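# Granlow Robotics Club: stuff people keep asking me

I'm Duygu Polat, and I answer the club inbox. I got tired of pasting the same replies (sorry if you got one of those!), so I put them all on one page. Last updated April 13, 2021.

## Do I need to know how to code?

Nope. About half of us couldn't write a loop when we joined, me included. Hae-won So runs a beginner table for your first few visits and she's very patient. If you can already code, great, we'll put you to work right away.

## What are you working on this term?

Bin picking, pretty much all day long! You put a pile of everyday stuff in a big metal bin and the arm has to reach in, grab one thing and bring it out. It sounds easy until you try it. A cup standing up is a totally different problem from a cup on its side, and flat things are the worst (I've lost whole evenings to flat things). The mix right now has a couple of plastic-type shapes, a yellow tape measure and some odds and ends, and we swap things in and out when we get bored.

We've got the KUKA arm with the multi-fingered hand on it, so you also get to argue about which finger goes where. Everyone has an opinion. Wichai Ongart has several. 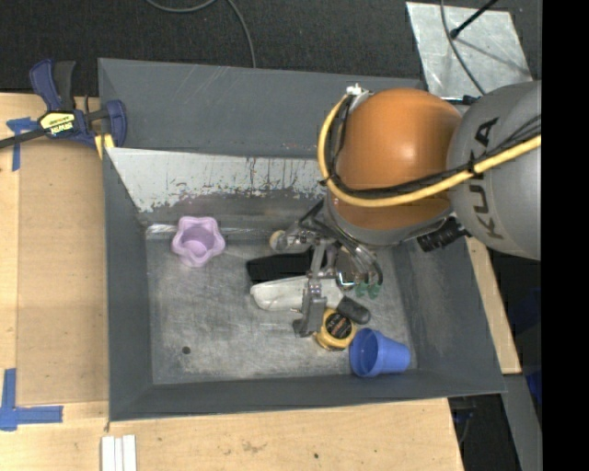 ## Can I bring my own objects for the bin?

Please do! Nothing made of glass, nothing with liquid in it, no food, and nothing you'd be sad to see dropped. Put your name on it if you want it back.

## Do I get to run the arm myself?

Yes, after the safety session. It takes one evening, and you always work in pairs, with one person's hand near the stop button. No reaching into the bin while the arm is powered. I will yell.

## What's the Sketton Cup?

It's our yearly contest with the Dovbridge club, held in June. Each team gets 21 minutes to clear a bin the other club packed, so yes, they pick the nastiest things they can find. Teams have 2 people minimum. Ronaldo Espiritu is collecting names, so bug him if you want in.

## How much does it cost?

Nothing for students. Everyone else pays $200 a year, and you can split that up if it's easier. Just write to me.

## Where do I find you?

Room 356, up the stairs and left. If the door's locked, knock hard, because the compressor next door is loud.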